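Packed lunches, again

So I have been making my own lunches since February and I have Opinions now, which I'm sure you're all thrilled about. Clodagh asked me to write it down because she's sick of me sending her voice notes on the bus, so blame her.

A bit of background for anyone who's new. I used to buy lunch every day. There's a place across the road from work called Barta and they do a very good toastie and a very good soup, and if you get both plus a coffee you've spent an amount of money I don't want to type. I did the sum for a few months of it (bank app, cup of tea, mild horror) and it came to 1,231 euro. On toasties! I could have gone to see Judite in Porto, twice, and eaten much better toasties.

Anyway, I stopped. Well, I still go on payday.

The first couple of weeks were grim. I was making everything in the morning, half asleep, and what I was making was cheese in bread. Then I'd get to eleven o'clock and eat it at my desk and have nothing for one. If you are going to try this, make it the night before, while the kitchen is already a mess from dinner. I put the radio on and do it before I sit down, because once I'm on the sofa that's me finished.

Bread matters more than I thought. Sliced pan goes soggy with anything wetter than ham. I've been getting the seeded one from the market and freezing it in slices, and I make the sandwich on frozen bread so it thaws by lunch. My mother has done this for her entire life and I used to slag her for it. Sorry, Mam.

Fillings I keep going back to: egg with loads of chives and a bit of mustard, leftover roast chicken with lemony mayo, and a red pepper and feta thing which is just a jar of peppers, drained (properly drained, squeeze them, I mean it) and mashed up with the cheese and black pepper. Bo-ram puts kimchi and cheddar in hers and I was suspicious and then I ate half of it, so that's in the rotation too. Tuna is banned at my desk after a conversation with Sorcha that I won't go into.

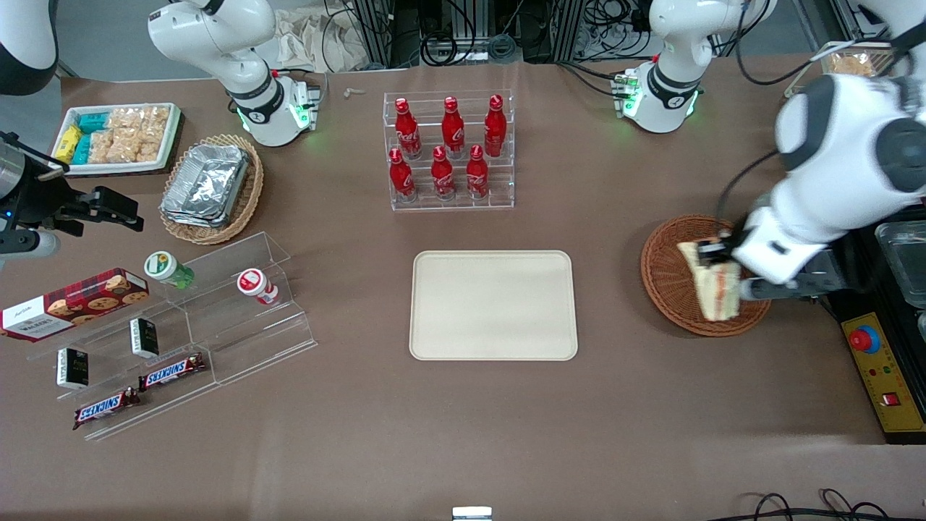 Page last changed: February, 9.24 pm

Where was I. Sandwiches cut in wedges taste better than sandwiches cut in rectangles and I won't be taking questions. Same goes for putting them in a basket if you've people over. I did a big spread for Johanna's leaving do, all cold, all things you can pick up with one hand, and the wedges went before anything else on the table, even the pastries. I'd made 24 and I could have made double. There was a whole bowl of couscous salad left at the end and I ate it for days, on my own, with declining enthusiasm.

Which brings me to salads. I want to like a packed salad. I've tried the jar thing, dressing at the bottom, leaves at the top, and then you're meant to shake it out onto a plate, only I don't have a plate at work, I have a mug. So now it's grains or beans in a tub and the leaves in a separate bag, and if I forget the leaves, grand.

The tub itself: I've been through 3 of them. The first leaked hummus into my good bag. The second one cracked in the freezer. The one I have now is by Zakel, with the clips on all four sides, and it has survived being dropped down the stairs at the station with soup in it. Not a drop! I was so proud of it I told a stranger.

Soup is the other thing, actually the main thing in winter. I make a pot at the weekend and it does me five lunches if I'm careful and four if I'm not. Leek and potato is the best value going. Carrot and lentil is nearly as good but it sets like cement, so bring a splash of stock or just loosen it with water from the kettle.

A few people asked in the comments last time about snacks. Apple, always. Oatcakes in the drawer. I tried making my own cereal bars and they came out as gravel, very tasty gravel, I had it on yoghurt for the week. If anyone has a recipe that holds together without a pound of sugar in it please send it on.

Next post will be the freezer clear-out I've been promising. There's a bag in there with no label and I think it's either stew or plums.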